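Kids' Party Hire at Jirkbridge - Your Questions Answered

I get the same handful of emails every week, so I've finally put the answers in one spot. If yours isn't covered, send me a message and I'll get to it after school pick-up.

How far ahead do I need to book?
For a Saturday, as early as you can manage. School holidays go first, then September, which seems to be when half the suburb was born. Weekday afternoons are a lot easier and I can often squeeze you in the same week.

What's in the basic kit?
Trestle tables, kids' chairs, a cloth for each table, plastic cups, plates, bowls and a drinks tub for the ice. The big kit adds a marquee and the bubble machine (my favourite, I'll admit it). Balloons aren't included, as I gave up on them after the windy year. Oğuzhan Keskin at Darero does gorgeous ones and he'll deliver to the park if you ask nicely.

Can we come and pick it up ourselves?
Yep! Pick-up is from my garage in Jirkbridge, Fridays after 2. The basic kit fits in a hatchback with the back seats down. The marquee doesn't, so please bring a ute or a trailer for that one, or pay for delivery and let Cristóbal do the lifting.

What does it cost?
The basic kit is $153 for the weekend and the big one is $560. Both prices include washing up, and you get the bond back once everything's home and I've had a look through the tubs.

Why plastic cups and not paper?
I used paper for ages and got sick of filling wheelie bins with it. The reusable ones go through a hot wash and come out again next weekend. They're light enough for a three-year-old to carry, and if one lands on the pavers you pick it up and keep going. You can ask for a colour and I'll do my best, but in a busy week you might get a mix.

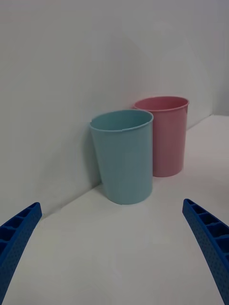
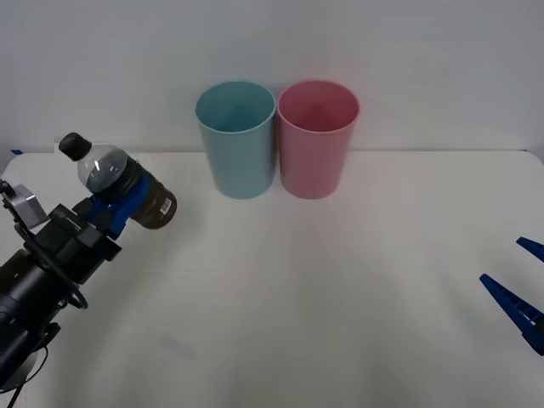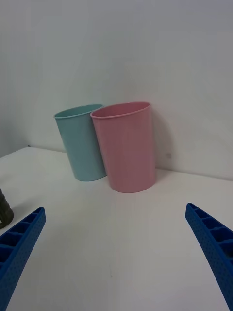 Plastic cups, light blue and pink in the last photo.

Do I have to wash everything before it comes back?
No, just scrape the plates and tip out the drinks. Please don't stack cups with cordial still in them - they glue themselves together and I'm the one standing there with a butter knife.

What if something gets lost or broken?
A cup or two, don't stress. Chairs and tables I do have to charge for. Pravesh Van Wyk fixes the chairs for me and he can rescue most things, so bring back all the bits, even the sad ones.

What happens if it rains?
You can move your date once for free if you let me know by 8 on the morning. I can't refund on the day, sorry, as by then I've usually knocked someone else back.

Do you do food?
I don't, and you'd be grateful if you'd tried my fairy bread. Müzeyyen Işık from Yüksel does platters and a very good watermelon cake. Book her directly.

Can I hire for a grown-up party?
Course you can. Just remember the chairs are kid-sized. I had a 40th sit on them for a whole afternoon and there were some stiff knees by the end of it.

Page last updated May 11, 2019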